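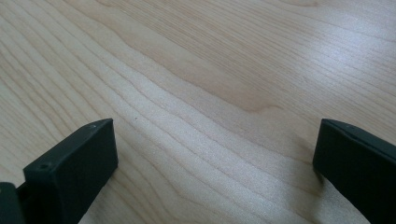
1/ Notes on the small work table, mostly for Agustina Medina, who asked in March which finish I settled on. Short version: the pale satin one, model 714 from Flestmont. I have been using it for 17 days.

2/ The grain has a lot of movement. Long wavy bands, with a warmer tan streak in the middle. I had asked for a plain straight-grained top and Flestmont does not let you pick the sheet. It can be hard to find a tiny screw on a pattern like this. A black one is fine. A brass one is gone.

3/ Satin still reflects. With the overhead light on, you get a whitish patch where the lines wash out. Moving the light would fix it but the fixture is screwed down, so I sit on the other side when I need to read small print on a part.

4/ The other half of the setup is the joystick, a Bonsu. Black stick, round knob, see-through base. Dust shows on the clear part and so do fingerprints. I wipe it with a dry microfiber cloth, then a barely damp one, then dry again. No glass cleaner until I know what the base is bonded with. The Bonsu manual says "mild detergent" and leaves it there.

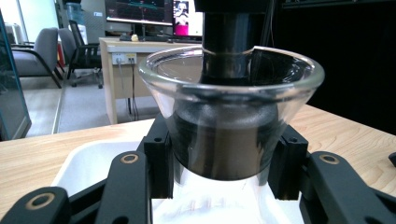

The clear part flares at the top, with black inside it.

5/ Thongchai Saengthong wanted to know how I clean down inside the flare. Cotton swab, bent slightly, working around the black part in one direction. Compressed air first if there is grit. Two passes is usually enough. Do not push a cloth in with a screwdriver - I tried that on an older unit and scratched it.

6/ Back to the top. For everyday cleaning I use the Pludby soap, 6 ml in a liter of lukewarm water, cloth wrung out hard. Wipe with the grain where there is an obvious direction. Where it curves, just follow the curve. 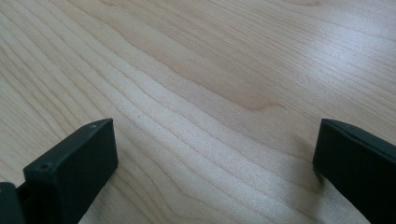 Dark crumbs are easy to spot on a surface this pale. Lift them off with a bit of tape before wiping, because dragging grit across satin leaves shiny lines you only notice at a low angle. I put one of those in the first week. It has not come out and I have stopped trying.

7/ Corners are rounded, good for sleeves. There is a round grommet hole near one corner. It will take a couple of ordinary cables, but check the plug size before you plan on routing anything through it. Mine had to go over the edge.

8/ The white plastic tray is from Rivitard. Raised sides, so whatever you set in it stays off the wood and a dropped screw has a decent chance of staying inside. It slides a little on the satin. I am going to try thin silicone dots underneath, clear ones, in case they mark.
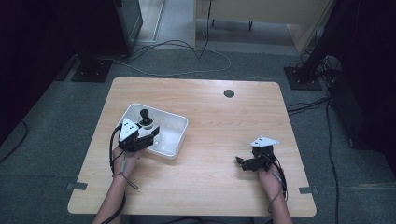 9/ Still open: whether the finish yellows under the tray. I will lift it in a couple of months and compare. Agustina, if yours is the oiled version, please post the same check, same light if possible.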